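Two arms on the sorting bench, first quarter

21 Apr 2026

The Katel cell went live at Rostness in December. It has two arms, one controller and one table, and it takes parts from a tray and sorts them into bins on either side. Before that the same table had two people at it, Maysoun Jaber and Bleddyn Pugh, on alternating shifts.

Both are still here. Maysoun now writes the pick recipes, and Bleddyn handles changeovers and rejects. Neither job existed last year, and the pay grade for them was only settled after Iolo Gethin pushed the question twice.

Some numbers. The target was 800 parts per shift. Our best shift so far is 396, with 13 stops. Most stops are failed grips on soft parts. A rigid part tolerates a small error in approach angle. A soft one folds, and the gripper closes on nothing or on two at once. Algirdas Rozīte has lowered the closing force and slowed the last stretch of the approach, which helped with folding and cost us cycle time.

Tray loading matters more than I expected. When parts stand upright with space between them, the arms cope. When they lean on each other, the arm has to choose which to take first, and it chooses badly.
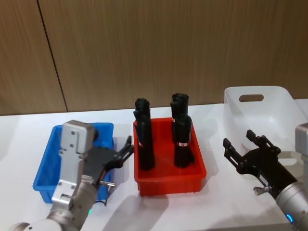
Loading is still done by hand, and I don't see that changing this year. It is also the dullest task left on the line — the old job had sorting decisions in it, and those went to the software. Bleddyn says he misses them. We now rotate loading across the crew in blocks of 9 trays.

Open items: a fixture insert for the tray, a second recipe for the long sleeves, and a stop button Mali Gethin can reach without walking round the table. The insert is drawn and waiting on a quote from Gwilliam.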